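The Flotorar Has Soft Hands

I joined the robot club because of the biscuits. I'd like that on record before I tell you about the competition, in case anyone thinks I went in with a dream. The club met above the library in Pledden, and Souad Nasr ran it, and Souad believed that a teenager would sit through anything for a chocolate digestive. In my case she was right!

By March there were five of us left and we had a name for our robot, the Flotorar, which Rachid Abdel Hamid had got by shutting his eyes and hitting the keyboard. We also had an entry form for the Shehata Cup. You could pick your task off a list. Stacking cups was on there, and so was sorting bolts, and any sensible club would have gone for the bolts.

"Laundry," said Rachid.

"No," said everybody.

"Laundry's worth 174 points. Bolts are 102."

So we did laundry. I had never given cloth much thought before (my mum will back me up on this) but it's horrible stuff. A cup is the same cup every time you look at it. A T-shirt is a different shape whenever you so much as breathe near it, and the Flotorar, bless it, had been set up by people who thought a T-shirt was a rectangle. Our first fingers were hard plastic, and they either skidded over the top or got hold of three layers at once and flung the lot off the table. One sock went behind the radiator and I think it's still there.

The blue fingers were my idea, sort of. I was lying on my bedroom floor in a sulk, pinching the carpet, and it struck me how much of the work was being done by the squashy bit of my fingertip. I rang Rachid and told him the robot needed to be fatter at the ends. He said that was the least scientific thing he'd ever heard and he'd be round in ten minutes.

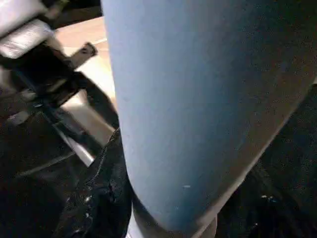

After that I more or less lived at the library. The trick was in the pressing. Too light and the finger just stroked the cloth, which looked very affectionate and scored nothing. Too heavy and the motor sulked and Souad came over to smell it. Black was the worst, too, as the software couldn't tell a fold from a shadow, so of course Rachid wanted to practise on black and nothing else.

"If it can do black it can do anything," he kept saying, and he'd say it again at attempt 16, and again at attempt 18, with his chin on the table and his nose nearly in the works.

I got quite fond of watching it, though. It would come down ever so slowly and lean on the cloth, and there'd be a little wait while it made up its mind, and I used to hold my breath along with it. Souad caught me at it once. She didn't tease me. She pushed the biscuit tin along the table and said her gran had folded sheets for a hotel for most of her life, and could tell cotton from a blend in the dark.

"How?" I asked.

"Same as that," said Souad, nodding at the Flotorar. "She leaned on it a bit and waited."

The cup was in a sports hall that smelled of trainers. The team before us was called Jarkero and they had matching jackets and a robot that sorted bolts like it was dealing cards, and I felt sick. Then the judge put a shirt down in front of ours. It was yellow. We'd never once tried yellow.

Rachid looked at me and I looked at Rachid.

"Fatter at the ends," he whispered, and pressed go.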